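Remthorpe Pulls Back 600 Hand-Held Grippers After Jaw Fault

A note from Etornam Mensah, who runs the gripper team at Remthorpe

REMTHORPE, September – I'd much prefer to be writing to you about something fun, but we have a problem with the Ello hand gripper and I want you to get it from me first. We're asking for 600 of them back. If yours is in the second batch (the serial number starts with a 2, and it's on the inside of the grip), please stop using it today.

So what went wrong? On Saturday one of our testers, Lamisi Kyei, was partway through a long run of pick-and-place work when the jaws kept closing after she'd let go of the trigger. Her left thumb was between the pads. She got a nasty bruise and a split nail, she's fine, and she was back at her desk before I'd finished my phone calls. But a jaw that closes when you've told it to stop is a safety fault, full stop, and we're treating it as one.

Nilmini Siddiqui took the unit apart that same night. The return spring behind the trigger had slipped off its seat and jammed the slider in the closed position. We then pulled 200 grippers from the same batch off the shelf and cycled every one of them. The spring had moved on 17. That's way too many! The seat was cut a little too shallow by our supplier, Prelaleck, and our own incoming check didn't measure that depth at all. The check was ours to get right, and I signed off on it.

We do most of our testing on food, by the way, mainly small vegetables and cut pieces, and that's how the fault stayed hidden for so long. Soft things only need a light squeeze and short strokes.

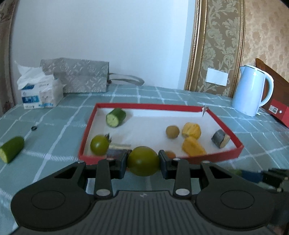 The spring mostly slips on a full, hard pull, and we just weren't doing enough of those. Senyo Gyamfi has now rewritten the test plan so that every gripper gets full-stroke pulls before it goes in a box, and the new seat is deeper with a small lip to hold the spring in place.

If you have one of the affected units, please don't open it up yourself – the spring is under load and it can jump. Put it back in its case and write to Adwoa Nartey on our support desk. She'll send a prepaid label and a replacement, and you don't need a receipt. Customers who bought through Gbeho can go to the Gbeho counter or come straight to us, whichever is easier.

First-batch grippers have a different seat and aren't part of this.

Press contact: Adwoa Nartey, Remthorpe support desk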